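How I clean and reuse old glass jars (and get the lids back on)

3 min read

I've got a bit of a thing about jars. If it's glass and it has a lid, it isn't going in the recycling until I've had a good think about it! My neighbour Dineo Mokgethi started me off when she gave me a box of them one March, and now I keep all sorts in mine — rice, buttons, the odd screw. I sort them at the table with a tray to hold the smaller things, and I always look at the jar and the lid separately.
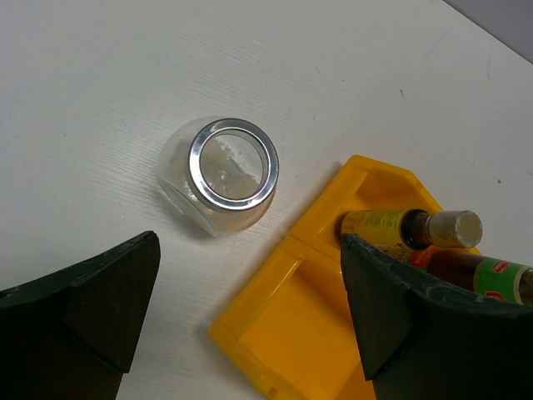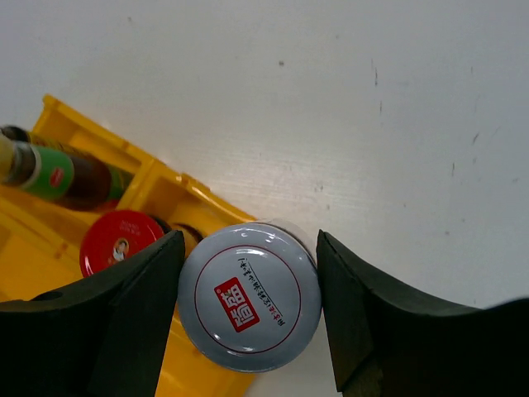
Jar on its side in the first, grey lid in the second, and the yellow tray in both.

Start with the inside. Tip the jar over and look in through the mouth, as a hazy film is much easier to spot from that end than through the side. If you find one, fill the jar with warm water, add 2 teaspoons of bicarbonate of soda and leave it for 29 minutes (my kitchen timer is stuck on that, but half an hour is fine too). Then go round with a bottle brush, paying attention to the shoulder, where the gunk likes to sit.

Next, the lid. Wash it by hand and go gently over any printing if you like the look of it. I used to scrub logos off and ended up with scratchy lids, so now I leave them be. Run a cotton bud round the inside edge, then smell it. Still pickles? Leave it on a sunny windowsill overnight and through the next day.

Dry both parts completely before you put them together. I stand mine upside down on a tea towel, then turn them over after lunch so the air can get in.

When you fit the lid, hold it by the edges, set it down level and turn it backwards until you feel the thread drop, then tighten. If it goes on wonky, take it off and start again — forcing it only chews up the thread.

Label it last. Masking tape and a pencil will do.

Related
Getting sticky labels off without swearing
Xolani Sibiya's spice drawer, before and after
What I keep in my button tins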